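About Hindarora

Home | What we do | Stations | Careers | Contact

We make examples for machines to learn from. A person sits down, moves a pair of robot arms through an ordinary chore, and we save every joint angle and every video stream. Then the person does it again. Customers take the results away and train their models on them, and sometimes they write back to tell us how it went.

Hindarora was started in Sirnport by Tyyne Kallio, who had spent the better part of a decade writing robot software and had grown tired of running out of data by lunchtime. The first station stood in her dining room. Her family ate in the kitchen until May of the following year, when we signed the lease on the old Goodwin building. We now have 19 stations and a dining room that has gone back to its original purpose.

What a day looks like

An operator picks up a task card, sets out the props and takes the controls. The cards are short. "Move the pastry to the tray" is a complete one. Each run of a task is called an episode, and an episode ends when the job is done or when the operator decides that it isn't going to be. Between episodes the props get shuffled, so that the model doesn't learn that tongs live in one sacred spot on the table.

We keep the failures. A dropped bun followed by a decent recovery is worth more to most of our customers than another perfect pickup, and our operators have been generous in supplying both.

Food tasks are our busiest line. They call for small round things, awkward tools and dishes with sides, and people coming from warehouse work tend to find them humbling. Our two-arm stations are all built the same way, with plain walls, a white work surface and whatever crockery the card calls for. The strawberry tray is a staff favorite and has its own shelf.

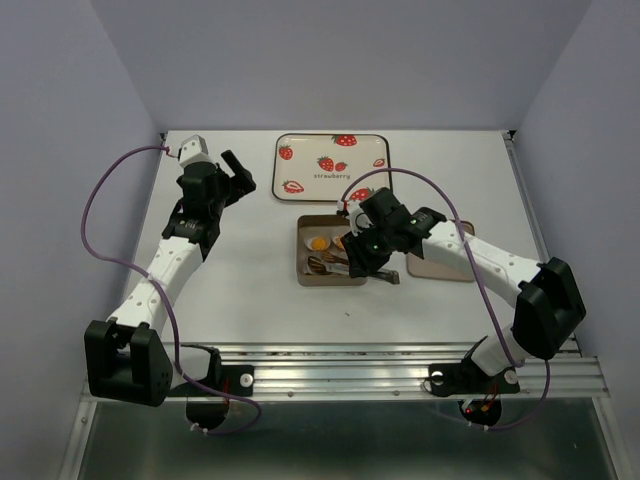 How we check our work

Every episode is watched by a second person before it goes out. The reviewer marks where each step begins and ends, writes one plain sentence about what was done, and sends back anything where the sentence would have to be a lie. Our bakery set for Turnberg began as 2,000 episodes. 1,563 made it through review, and we billed for 1,563. Our accountant has views on this policy.

Who works here

Our operators include former line cooks, a piano tuner, two dental hygienists and a man who repaired watches until his eyes objected. Engineers are welcome to try out too. They tend to be average at it and to blame the controls.

New operators train for 3 weeks before anything they record is kept. The first week is mostly learning to slow down. By the third, people have started having opinions about tongs.

What we don't do

We don't sell robots, and we don't train the models ourselves. We don't speed up footage. We will not record a task we haven't tried with our own hands first, a rule we adopted after agreeing to fold a fitted sheet.

Visiting

Customers are welcome at the Goodwin building by appointment. Come in by the side door and ask for Tyyne. Please don't eat the props, some of which are older than the company.

Page last updated September 2025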